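Cash is back on the kitchen table, and I couldn't be happier about it! I spent a morning in Stotton with people who run their household budgets in notes and coins, and came home wanting to turn out every drawer I own.

The idea is lovely and old. On payday you take out what you'll spend, sort it by purpose (groceries, petrol, the dentist, a bit of fun) and give each pile its own spot. My grandmother used jam jars. These days the favourite is a slotted tray, and a shallow one will sit happily beside the laptop while you check the bills. One household I visited in Lidbridge starts each month with $600 and sorts the lot before the kettle has boiled.
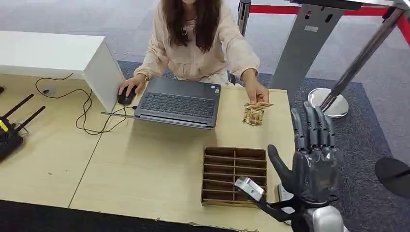 ## Setting up your own

You don't need much room. A cleared corner of the desk will do, even if the router and its cables have already claimed the other one. I started with four slots, which felt stingy, and I'm now up to nine – the newest is for birthday presents, and it's my favourite by a mile.

Labels help in the first few weeks. Pencil is best, as your categories will change colour, shape and name before you settle. I put $70 aside for takeaway in May and was astonished by how long it lasted once I could see it shrinking.

Coins are trickier. They slide about in a shallow tray, so I keep mine in an old biscuit tin and count them out at the end of the month, usually with a cup of tea and the radio on.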